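Clonano Landlord Record Book

£81 including delivery to mainland addresses
Pages: 156, numbered, stitched binding
In stock

I let out two small houses in Stimstead, and for years I kept everything to do with them in a carrier bag. Gas certificates, deposit letters, the receipt for the boiler, a note from a tenant about the gate – all of it in the one bag. Then I came to sell the smaller house and the buyer's solicitor sent me a list of questions as long as my arm. It took me most of May to answer them, and I made the first version of this book the same summer.

It's a big book (a bit wider than A4, so a certificate slides in without folding) and each property gets its own section. You write the address at the front, then there are pages for the safety checks, the deposit, the inventory, repairs and rent changes. Every check has a box for the date it was done and a box for the date it's next due, and I've put the due dates down the outer edge so you can flick through with your thumb and see what's coming up.

The pockets are the bit people write to me about. There are clear ones at the back of every section, and they open at the side, so nothing drops out when you carry the book upside down under your arm, as I always seem to.
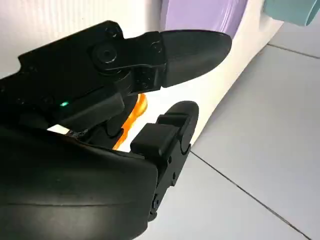

I changed the paper for this edition. The old stuff was 100 gsm and a wet sort of pen would show through on the other side, so we've gone up to 130 gsm and I've had no grumbles yet. The cover is dark green cloth. I did try a red one but it looked like a hymn book!

Do you need it if you already use an agent? I'd say yes, though I would. My agent in Graltham is very good, but when I moved to her from the last one half the paperwork stayed behind, and it was my name on the tenancy.

A couple of things it won't do. It isn't legal advice, and the rules aren't the same across the UK, so I've left the check pages with blank headings for you to fill in yourself. It also won't remind you of anything unless you open it – I keep mine next to the kettle.

Refill sections are sold separately and fit both the Clonano and the older Nzioka binder, if you've still got one of those. Please say which in the order notes, as the holes are spaced differently.

Price and stock checked 16 February 2020. Returns are fine within a month as long as you haven't written in it.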